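Notebook, dye bench, October

Picked up the walnut hull bath again at 9:20. It had sat covered since the last entry. pH strip read 6, same as when I left it. Strained it twice through muslin and still got grit in the bottom of the pot, so the finer cloth goes on the list.

Skeins today are all from the Brivard wool, scoured last month and kept in the paper sacks. Lot 811. Meriem wanted one skein left without mordant for comparison, so I tagged it with a knot and no label, as we did for the onion skins. The others had alum overnight.

Weights: 125 g wool per pot. Heated slowly, held at 59 C. The small burner overshoots if you walk away from it, so I stayed. Stirred now and then with the glass rod.

First skein out after an hour. Color a flat tan, less red than I expected from the smell of the bath. Second skein left in through lunch and came out a proper brown, slightly uneven where the tie was too tight. Loosen the ties. I write this every time.

The unmordanted one took nearly as well as the others. Walnut is supposed to do that, but I had not seen it side by side before. Wash test will tell more.

Hortensia Ñahui came by and looked at them wet. She thinks the hulls were picked too late and that green ones would go darker. She has a bag in her freezer and will bring half. She also asked for the iron afterbath recipe, which is in the MacKinnon binder behind the indigo pages, in pencil.

Typed up the weights and times after lunch so they are in the shared sheet with the madder results.

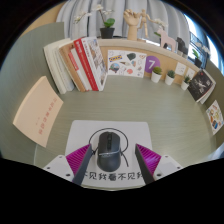
Column for water source is still blank for the early madder rows. Meriem, if you remember whether those were tap or rain, please fill it in. Everything today was tap.

Left to do: rinse until clear, dry in the shade, cut a length from each for the window card. Half of each length goes under foil. Keep the leftover bath, it has at least one more skein in it. Lid on, marked WALNUT 2.

Bought-in alum is nearly gone.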